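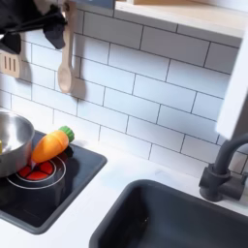

Play Kitchens in the Early Years Room: Layout, Reach and Tidying Away

Student project report, Child and Family Studies, Ratbridge College

1. Introduction

The purpose of this project was to examine how the layout of a toy kitchen affects the way young children use it and put it back in order. Toy kitchens are found in most nurseries, but the guidance issued to students on placement says little about where small items should be kept. The project ran during March in the early years room at Ratbridge, and was limited to one kitchen and its utensils.

2. The kitchen

The unit chosen was white, with a backsplash of white rectangular tiles in a staggered pattern and dark grey grout lines. A light wooden shelf is fixed above the tiles. The stovetop is a black panel with rounded corners, set into the left side of the white counter, and the faucet stands further to the right. A slotted spatula and a spoon, both of light wood, hang in front of the tiles.

The unit was selected from the Tarnico and Drenix catalogues held in the department office. The principal reason for the choice was that the utensils could be hung in view. In the room's previous kitchen all utensils were stored in a drawer, and staff reported that the drawer was emptied on to the floor at the start of most sessions.

3. Method

Observations were carried out in the free play period before lunch. The observer sat by the book corner and recorded each occasion on which a utensil was picked up, and where it was left afterwards. The categories used were: returned to its hanging place; left on the counter or stovetop; placed on the shelf; carried elsewhere in the room. Items carried elsewhere were collected by staff at the end of the session and were not followed further.

The utensils hung in the same place throughout. For the second half of the project, staff gave a short spoken reminder five minutes before tidying began. No other change was made to the routine of the room.

4. Findings

In total 544 handlings were recorded. The spoon was used more often than the spatula, mostly for stirring, but also as a microphone and on one occasion as a key. The spatula was used almost entirely at the stovetop.

Before the reminder was introduced, utensils were most often left on the counter. Afterwards, more of them were hung up again, and children began to correct one another when the spoon was put in the wrong place. The shelf was seldom used by the younger children, who could not reach it without stretching across the counter. Older children treated it as a place for finished meals — a use that had not been foreseen.

5. Discussion

The results suggest that a visible hanging place supports tidying, provided that the child can reach it comfortably. They do not show whether hanging or the spoken reminder had the greater effect, as the two were combined in the second half. A further study should test them separately. It would also be useful to compare two kitchens of different heights in the same room.

The observer was known to the children, and this may have influenced behaviour at tidying time. Handlings were also difficult to record when several children were at the counter together.

6. Recommendations

Utensils in daily use should be hung within reach of the youngest children in the group. The shelf should be kept for light items only. Students on placement should agree the wording of any tidying reminder with the room leader before the first session, and a copy of the record sheet should be retained with the room file.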